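Robot learns when to stop pulling

4 June 2025

Anyone who has tugged at a stubborn computer part knows the moment when persistence becomes a repair bill. The Cullelis project at the Nandcombe lab has now taught a robot arm to worry about it too.

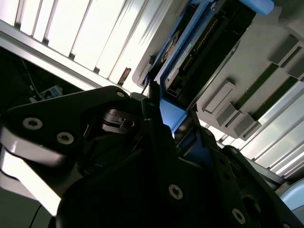 The gripper close to a blue-framed module in a gray chassis.

Its method, named Clisanitz, compares the force at the wrist with what the camera sees. If the force climbs and the view stays put, the arm lets go and tries another angle. Trained on 1,101 recorded attempts, it finished 865 of 1,670 test removals without human help. 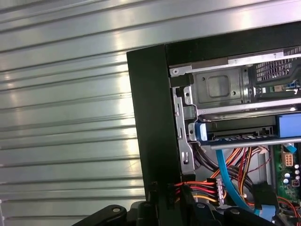 That is a little over half, a score the group calls encouraging. Cables remain the main source of failure, as they are for the rest of us.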